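Tuesday, February 18, 2020

Braid hold, swatches, second round. Picking up from the batch that slipped overnight.

Made up a fresh lot of the light setting cream. Same recipe as before except the wax is down and the glycerin is up a little. It went smooth faster than last time and I took it off the heat early. Smell is still too strong when it's warm. Left the jar open under a paper towel while I did the swatches.

Swatches are the Acharya ones, 14 inch, undyed, medium texture. Ten altogether. Three got the new cream, three got the old cream, three got the Rusora mousse for comparison and one got water only. Washed all of them with the plain shampoo first, no conditioner, and hung them until they felt dry to the fingers. Two had a kink near the glue end from how they were packed. I put those in the old cream group, which in hindsight I should not have done. Note for next time: split the bad ones between groups.

Three-strand braid on each, clip at the bottom, same tension as near as I can manage by hand. The last few were probably tighter than the first few. Left them braided for 6 hours, then took the clips out and let them hang.

What I saw:

Water only — wave dropped out almost at once, nearly straight by the time I had written the label.

Old cream — good wave, but the strands stuck together in flat ribbons. Had to comb with fingers to open them up and lost some of the shape doing it. Slight white flaking on one.

New cream — softer wave, looser than the old, no ribbons, no flakes. Feels like hair. The ends went straight first, then the middle held. Shine is a bit high and under the window it looked greasy from one side.

Mousse — strongest wave of all and crunchy. Softens after scrunching. Still the one to beat for hold.

I think the wax can come back up partway without bringing the ribbons back. The glycerin is my guess for the shine. Will change one thing at a time, wax first, and leave the glycerin where it is.

Also need to try this on short lengths. Everything we have tested is long, and the Veltthorpe salon keeps asking about bobs and grown-out pixies, where the braid is only a few turns and the ends poke out. Fidadari sells a shorter swatch but the minimum order is silly. Could cut down the two kinked ones, since they are no use as they are.

To do: label the jar properly, buy more clips (the metal ones leave a dent), wash the combs, ask for the humidity box before April.

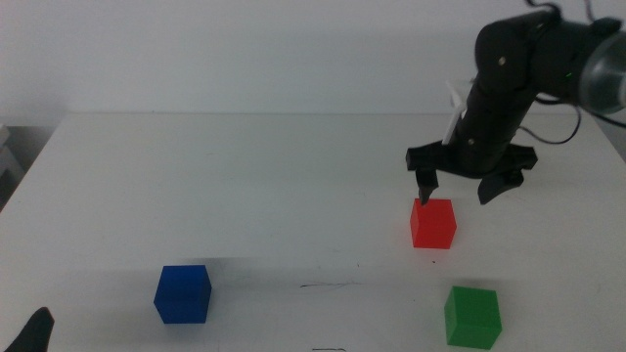 Added in the margin the next morning: please don't cut the kinked swatches yet. I'd like to steam them first and see if the bend comes out, and if it does we can rerun the old cream on them and have a fair comparison. On the shine, I had the same thing with an earlier cream and it went away when I used half as much. Might be worth weighing what goes on each swatch before changing the recipe again.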